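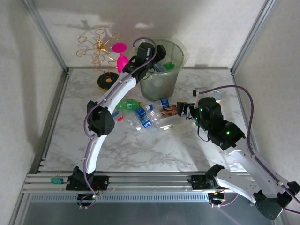

Wer zwei Roboterarme an einer gemeinsamen Schiene arbeiten lässt, braucht eine Regel für die Mitte. In der Sortierzelle von Makside in Gremen gilt seit September: Ein Arm greift, der andere wartet außerhalb der Greifzone. Wo zwischen den Armen Flaschen und Verpackungsreste liegen und der Abfalleimer weiter hinten an der Wand steht, kreuzen sich die Wege sonst bei fast jedem Griff. Auch die Kabel gehören in die Regel - jedes braucht genug Bogen für die volle Reichweite, darf aber nie in die Bahn des Nachbararms geraten.

Das Regelblatt stammt vom Prüfbüro Schwaiger und umfasst 20 Punkte. Grundlage waren 2.018 Greifvorgänge, bei 261 davon musste ein Arm anhalten. Die meisten Stopps betrafen die Übergabe der Mitte, nur wenige den Greifer selbst.

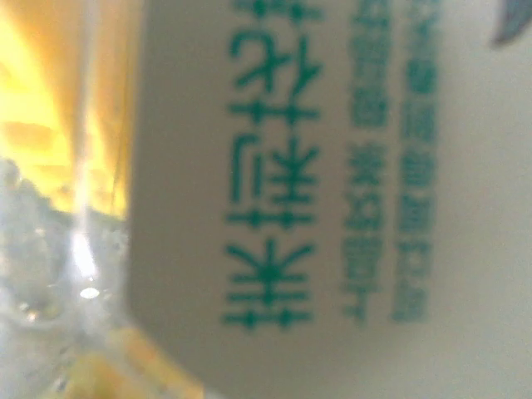 Wer darf die Zelle nach einem Stopp wieder freigeben?

Die eingewiesene Person an der Anlage, nach einem Blick auf beide Arme und einem Eintrag im Protokoll. Eine automatische Freigabe lässt das Regelblatt nicht zu. Stullum will es im eigenen Werk übernehmen, allerdings mit kürzeren Prüfabständen.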